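Hoxha Play Corner, floor and soft toy check
Checked by: Gorazd Stan
Month: January

1. Floor clear of toys at closing. NO. Ticked "yes" on the last sheet, which I find hard to believe.

2. Tiles free of chips and loose grout. OK where I looked. I did not move the shelves.

3. Tiles not slippery. Doubtful. The Dustimard cleaner claims "grip restored in 15 minutes." Says who? Leave the mat down.

4. Seams and tails on plush toys. Tug each one for 3 seconds. Passed, but a tug by an adult is a poor stand-in for a toddler with teeth.

5. Plush toys washed at 30 degrees. Log says yes. No initials, so I am counting it as no.

6. Toys picked up by hand and put in the bin. Helge Fjeld says it gets done every evening. I would like to see a signature.

7. Footwear. Slides are allowed under the current rules. I still don't think much of them on tile.

Follow-up: Karim Yammine to redo items 1 and 5.

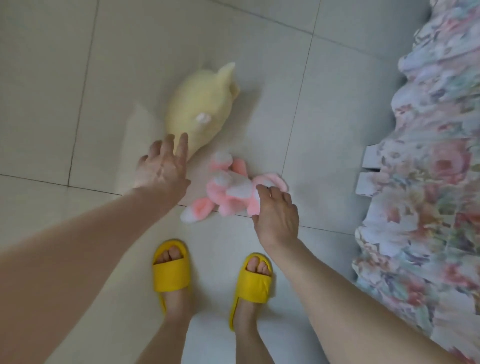
Item 6: yellow plush and pink and white bunny, on floor tiles.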